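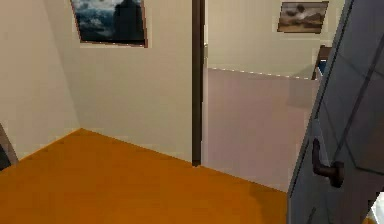

Quiet floors in a strata unit, who's done it?

Lirside Renos & Repairs > Flooring and Walls

tealeaf_77
OK so. Second floor unit, 1980s building, concrete slab, carpet throughout and it's foul. Want to rip it up and put down timber or something that looks like timber. By-laws say "floor coverings sufficient to prevent transmission of noise likely to disturb", which tells me nothing. Strata manager says submit an application with an acoustic report. Acoustic report of what?? The floor isn't there yet.

Lounge, hall and dining area, 35 square metres all up. Bedrooms stay carpet. The woman underneath, Thérèse Després, is lovely and has been there since the building went up and I do not want to be the person who ruins her evenings.

Questions
Do I need the report before or after
Is thick underlay enough or is it a con
Floating or glue down

Quote so far is $3,530 supply only, which seemed OK until I saw what they left out.

grubscrew
Before AND after in our building. Before, they want the product data sheet for the underlay with a rating on it. After, a bloke comes with a tapping machine, sets it up in your lounge, goes downstairs with a meter. If you fail you're pulling it up at your own cost. Read what you're signing.

Glue down over acoustic mat here. Solid underfoot. Wouldn't do floating again, had it in the last place and it clicked like a ballpoint every time you crossed the hall.

Mrs Pegley
Floating is fine if the slab is flat!! People blame the floor when it's the prep. We had ours levelled first (two bags of compound in the hall alone) and it has never made a sound, not one, and we have a labrador. Check your slab with a long straight edge before you spend anything on boards. If it's out, fix it, and then go floating and save yourself a fortune in glue.

Also what did they leave out of the quote? Let me guess. Trims, underlay, carpet disposal.

tealeaf_77
Trims, underlay, carpet disposal. And moving the fridge.

grubscrew
Lol

And door trimming, betcha. Boards plus mat will be higher than your carpet in some spots. Measure the gap under the front door before you pick a thickness because that's a fire door and you can't just run a plane along the bottom of it. Strata will have kittens.

hollis_in_exile
Unpopular opinion, keep the carpet. Well, not that carpet, get new carpet. I'm the downstairs neighbour in this story. The people above me put in timber with the "premium" underlay, passed the test, certificate and everything, and I can still tell you what time he gets up for a wee. The rating is for a lab tapping machine or whatever. It isn't for heels, kids dropping Lego, or a chair being dragged back from a table three times a day.

Thérèse will be too polite to tell you.

Mrs Pegley
That's a bit doom and gloom. Felt pads exist. Rugs exist. Slippers exist! Plenty of people have hard floors in units and everybody lives.

hollis_in_exile
Everybody upstairs lives.

tealeaf_77
Hollis fair point and it's the one I keep chewing over. I had a cuppa with her on Sunday and asked straight out. She said she mostly hears the kitchen cupboards now, and the vacuum, and she said put in whatever you like love. So, no help.

Went and got samples after work. Notes, typing quick before dinner

Canari engineered oak. Nice. Real timber top so it can be sanded once, maybe. Bloke reckons glue down only with their mat. Dearest.
Nostley laminate. Better looking than I expected but it sounds hollow when you drop keys on it. I dropped my keys on everything. They hated me.
Vinyl plank, some no name one. Dead quiet. Feels like a dentist's.

Colour is the other thing. Everything in the shop is grey or that washed out blond and I want something warm. Honey, amber, that way. Walls are cream and staying cream.
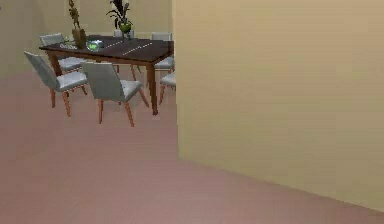 Biggest headache is the dining end. It's round a corner from the lounge and I can't work out which way to run the boards. Long way down the lounge means they go across the dining area and it'll look stumpy. Other way round and the lounge looks stumpy. Don't really want a transition strip in the middle of an open doorway, defeats the purpose. Anyone solved this?

grubscrew
Run them the way you look when you walk in the front door. Done. You'll forget about the dining end in a week, most of it's under a table.

Diagonal is also an option if you hate money.

kdj_floors
Hi, Kirsten Desjardins, I lay floors for a living, mostly units. A few things.

Board direction, agree with grubscrew, follow the longest sightline. Light matters as well. Boards running toward the main window hide the joins better, boards running across it show every bevel. If those two disagree go with the sightline.

No transition strip if you glue down. If you float, check the maximum run in the instructions for that product. Some want a break at doorways and if you skip it and the floor peaks in Feb the warranty's void. That's worth knowing before you decide, Mrs Pegley's is fine by the sound of it but a hall plus lounge plus dining in one sheet is a different animal.

Skirtings. Ask if they're coming off or if you're getting scotia stuck on the front. Half the quotes I see don't say. If you've got no skirting at all (a few of those 80s blocks were plastered straight to the floor) you need a very neat cut or a shadow gap, and you still need the expansion space, so somebody has to think about it.

Acoustics. Mat has to go up the wall edge a bit too, like a little tray, so the boards never touch the wall or the slab. That's where most failed tests come from. Not the mat, the edges. Somebody gets lazy behind a door, one board is hard up against the concrete and the noise goes straight down.

hollis_in_exile
OK that is interesting. Nobody has ever explained the edges bit to me. Would it be possible to check upstairs' edges without pulling the skirting?

kdj_floors
Not really. You'd pop one length off behind a door and look. Whether they'd let you is between you and them.

Mrs Pegley
Ours is one continuous run, hall lounge and dining, and has been fine through several summers. Just saying!

kdj_floors
What length?

Mrs Pegley
I'd have to ask my husband. He did it.

sandbagger
Coming in sideways but look at cork. Laid it at our place in May. Warm, quiet, soft on the knees, comes in honey tones which is what OP wants. Yes it's your nan's kitchen. Your nan was right. Sandhu do a floating one with the cork backing built in, I've got leftover pieces if you want one posted.

Downsides – it fades in sun, and heavy furniture leaves dents. Dining table legs need wide cups not just felt.

grubscrew
Cork dents if you look at it wrong. Had it as a kid, mum's stilettos, never recovered.

sandbagger
Who is wearing stilettos in 35 square metres

tealeaf_77
Not me. Would love a sample, will PM. Hadn't even thought of cork.

Kirsten thank you, that's more than the shop told me in an hour. No skirting in the hall, you guessed it. Plaster goes right down. There is skirting in the lounge but it's a later job and badly done so it can go.

Re painting, do I paint before or after? Ceiling's fine, just walls. And I've got one big heavy framed thing to hang in the lounge, want it up high, would prefer to drill once.

kdj_floors
Paint before, touch up after. Drill before as well, masonry dust gets in everything. Cover the new floor with proper board if anyone's coming in behind you, not a bedsheet. And not tape directly on the boards!! Pulls the finish off. I've seen it take the lot.

Mrs Pegley
We painted after and it was fine.

grubscrew
Of course it was

tealeaf_77
Update, Mon 14 September. Application's in. Ended up with Canari, glue down, mat turned up at the edges and I made them write that into the quote. Cork was a close second, sandbagger the sample is gorgeous and the cat sleeps on it, but that dining end gets full arvo sun and I'd be watching it fade. Boards running lengthways down the lounge, across the dining area, no strip.

Manager says 21 days for approval, could be longer if they want to argue about the data sheet. Tapping test after. Installer wants 2 days and the slab checked first, so that's a separate visit.

Told Thérèse the dates. She's going to her sister's.

hollis_in_exile
Glad the edges are in writing. Rug in front of the couch too please. On behalf of downstairs people everywhere.

tealeaf_77
Rug is on the list. Does anyone know if a rubber rug grip will mark an oiled finish, or is that just the cheap ones?

kdj_floors
Some rubber and PVC ones will, oiled or lacquered. Get a felt backed one or natural rubber that says timber safe on it, and lift it now and then for the first few months while the oil cures. Ask Canari as well, they'll have a care sheet.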